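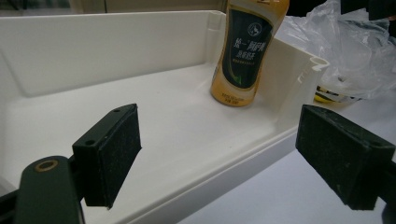 Open gripper fingers in front of a bottle standing in a white tray, Podamley test site.

KETIX SUSPENDS SHIPMENT OF MEIRELES HAND-HELD GRIPPER OVER WIDTH SENSOR FAULT

PODAMLEY, December – Ketix has suspended shipment of the Meireles hand-held gripper following a fault in the sensor that reports the distance between the fingers. The fault affects 200 units. Customers should stop using recordings from affected units to train or operate robot arms until the units have been checked.

The fault was found at the Podamley site during bottle and tray handling trials for Filemell, a packaging automation project. In a run of 2,000 recorded grasps, 13 were logged with the fingers closed while they were still open. When one of these recordings was replayed on a robot arm, the arm began its lift before the grasp was complete and struck the rim of a tray. There were no injuries. The arm was stopped with the emergency switch and the tray was replaced.
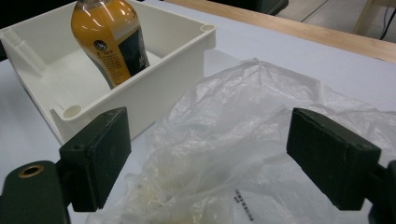
Thin plastic film and bags remain part of the Filemell trials, which continue with hand-held recording only. Arm replay is on hold at Podamley. Bottles and trays are recorded under the same restriction.

Inspection traced the false readings to a connector in the gripper body that can work loose under repeated side load. When contact is lost, firmware version 2 holds a default value of zero, which downstream software reads as fully closed. The finger pads and arms are not affected.

Ketix will supply a locking connector and a firmware update that reports loss of signal as an error. Until both are installed, customers should:

Disconnect affected units from any live robot control link.
Set aside recordings in which finger width drops to zero in a single sample.
Keep people outside the arm's working area during any replay test.

Shipment will resume when the revised connector has passed a repeat of the Podamley run. Customers can request the repair kit through their usual Ketix service contact.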